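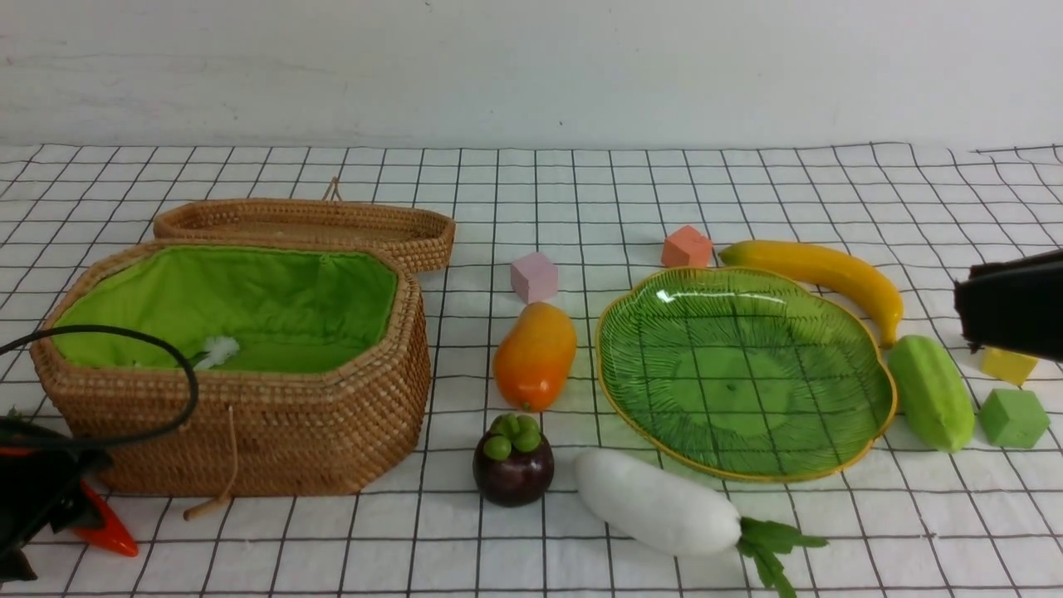
Ramesh Rathore would like the radish left out of it. He wrote to the Dastgate Lending Room last month to say that no child he has met wants a pretend radish, and that the space could go to something popular, such as a second banana.

The Lending Room disagrees, and as of 6 Dec 2022 the radish is staying. So is the rest of the artificial produce, which passed 532 loans this fall and is now the most borrowed item on the shelves, well ahead of the fondue pot and the good ladder.

The set goes out in a woven basket with a bright green lining and a lid that closes with a cord and peg. Families take it for play kitchens. A drawing class takes it for still lifes, and has strong feelings about the mangosteen. "You get one dark round thing and suddenly everybody is interested in shadows," said Zerrin Tokgöz, who teaches the class and has renewed the loan more often than the rules strictly allow. 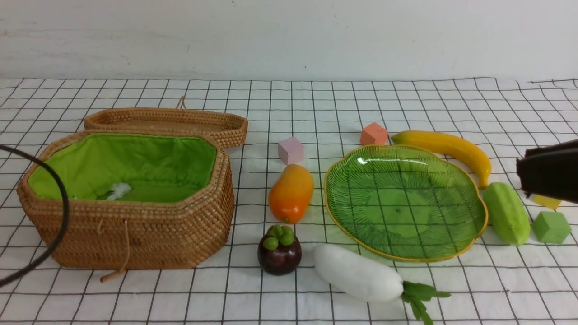
Those rules are about to get tighter. Starting in January, the basket can be kept for 13 days, down from a period best described as until someone called. The leaf-shaped green plate, which is glass and has a gold rim, will need its own signature. The foam cubes will not, although Ozan Kılıçarslan at the desk asks that they come back without tooth marks.

Borrowers are also asked to put the food back in the basket before returning it. In May the papaya came home alone in a grocery bag — ripe-looking as ever — and the mangosteen followed a week later.
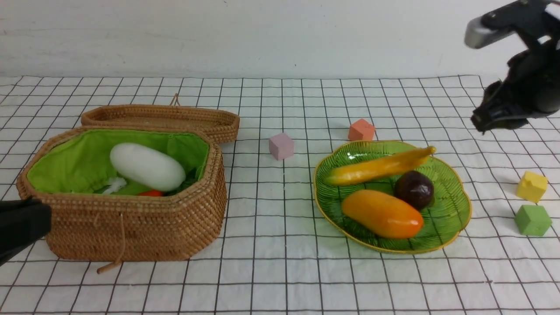

Basket, foam cubes and leaf plate from the Dastgate produce set.

Rathore's letter has been answered, politely, with an invitation to donate a banana. He is thinking it over. In the meantime the waiting list is open at the desk, and the fondue pot is available now.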